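3.2 Reasons for adopting and keeping a plant-based diet

The survey was completed by 177 adults who had described themselves as vegan or fully plant-based at the time of recruitment. After removal of forms with missing pages, 166 remained for analysis. Respondents were drawn from two towns, Dastmont and Felstead, through food co-ops, public libraries and a mailing list kept by the Esolley Center for Food and Society. The sample leans toward people who were already in contact with such groups, and the results should be read with this in mind.

Each respondent was asked to name the main reason for first giving up animal products, and then the main reason for continuing. The two answers were often different. Concern for animals was the most common first reason in both towns. Health came second in Dastmont, while in Felstead it was named less often than the wishes of a partner or another member of the household. When asked why they continued, many respondents who had begun for reasons of health now gave an ethical reason. Movement in the other direction was less common.

Several respondents wrote that their views had changed only after their eating habits did. One wrote, "I stopped eating meat to bring my weight down, and a year later I found I could not go back to thinking of it as food." Comments of this kind fit the account given by Higuchi, in which a change in daily practice comes before a change in stated belief. They do not settle the question of cause. People may also revise their memory of why they began so that it agrees with what they now hold.

3.3 Well-being and social strain

Respondents rated their peace of mind on an 11-point scale, once for the present and once, from memory, for the year before the change. Of the 166, a total of 128 gave a higher rating for the present. The difference was larger among those who named an ethical reason for continuing. Ratings from memory are open to error, and no comparison group of meat eaters was available.

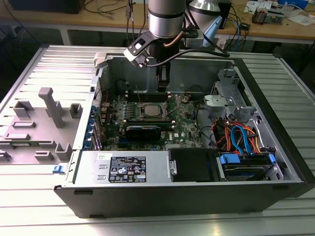
Figure 2. Open desktop computer on a slatted work surface, with a gripper above the memory slots.

Social strain was reported most often in connection with family meals and holidays. Younger respondents mentioned meals at work more than older ones did, and those living alone reported less strain at home but more difficulty when invited elsewhere. A number of respondents said that they no longer explained their diet unless asked. Others took the opposite course and told hosts well in advance, in some cases offering to bring a dish for the whole table. Neither approach was clearly linked to higher ratings of peace of mind.

Where a second member of the household had also changed diet, strain at home was rarely mentioned at all. This held in both towns and is taken up again in Section 4.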